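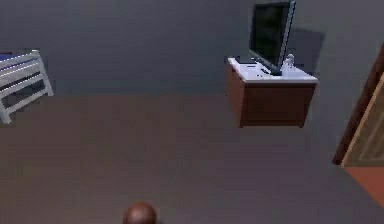 What has the robot changed most about the working day?

The order things get done in. I used to plan a shift by room, and now I plan it by what the machine can finish alone and what still needs one of us.

The shift lead has been with Hotalix for six years, looking after furnished flats between lets. At Illgate, where the firm has 31 flats, tidying routines are first tried out in simulated rooms and then passed to the robots on site. Staff were asked to help with the trials from October.

"They wanted people who knew the job," she says. "An engineer will tell you the arm can reach a shelf. I'll tell you it's the wrong shelf."

She now spends two afternoons a week at a screen, going through runs and marking the ones she would send back. The software, Vasela, had logged 1170 of them when we spoke.
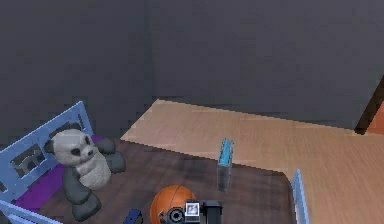

Soft things and round things take up most of her notes, she says, along with anything made of glass. "With a cushion you don't think about how you pick it up. Then you have to write it down for a machine, and it takes you half a page."

Her team has kept its hours, although two posts were left unfilled when people moved on. She does not hide that this worried the others. "We asked for it in writing that the afternoons would be paid at the higher rate. We got that. We didn't get a promise about next year."

The heavy work has eased. Linen is moved by a cart from Rangel, and fewer of the team go home with sore backs. What she misses is company. "There were always two of us in a flat. Now it's often me and the machine, and I have the radio on."

She has asked for the pairs to be brought back on long shifts, and is waiting for an answer.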